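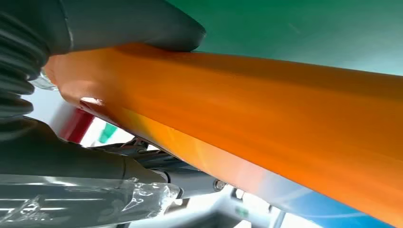
Narkholm is a software package for controlling robot grippers during the part of a job that most planning software would prefer to skip, namely the moment after the fingers touch the object. It is a grasp supervisor: a program that sits between the motion planner and the hand, watches what the wrist camera sees, and decides whether to carry on, squeeze harder or give up. Its usual customers are large, smooth things with nothing obvious to hold. An orange object gripped by its narrower end, widening away from the fingers until it fills much of the camera's view, is typical of the work, and the small white glare on its surface is typical of the trouble. Early versions of the package were inclined to treat such a highlight as a separate object and plan a second grasp for it.

History

The project was started at Bostia, a small automation firm, by Hiu-tung Chiang, whose original goal was a logging tool. The log was meant to record why grasps failed. It recorded this so thoroughly that the engineers stopped reading it, and Chiang rewrote the program to read the log itself. The first release outside the firm came in July 2019. It supported one gripper and one camera, and its manual ran to 121 pages, of which 10 dealt with installation and the rest with exceptions.

Design

Narkholm has 2 main parts. The first, Lui, is the perception module. It separates each camera image into hand, held object and everything else, starting from a stored outline of the gripper so that the robot does not mistake its own fingers for goods. Clear plastic is a known weakness – Lui tends to label it as whatever is behind it, a mistake it shares with birds.

The second part, Flesenton, is the controller. It compares the object's edge in the current image with its edge when the fingers closed. If the edge has moved relative to the fingertips, the controller assumes slip and tightens the grip in small steps. It keeps a history of 1,000 images for each grasp, after which the oldest are dropped. Users have asked for a longer history. The maintainers have asked users what they intend to do with it.

Planning is left to other software. Narkholm accepts a target pose and a path, and returns one of four results: held, lost, unsure or refused. "Refused" was added in a later April update, after a site complained that "unsure" was being reported for objects wider than the hand could open.

Tooling

A replay viewer lets an operator step through a past grasp with the object outline drawn over the camera image. The viewer is the most widely used piece of the package, including at sites that do not run the controller. Settings live in a plain text file. A graphical editor for this file exists and produces a slightly different format, which a converter corrects.

Reception

Integrators have generally praised the slip detection and complained about the defaults, which favor letting go early. Chiang has defended these on the grounds that a dropped part is easier to explain than a crushed one. Most sites change the setting on the first day.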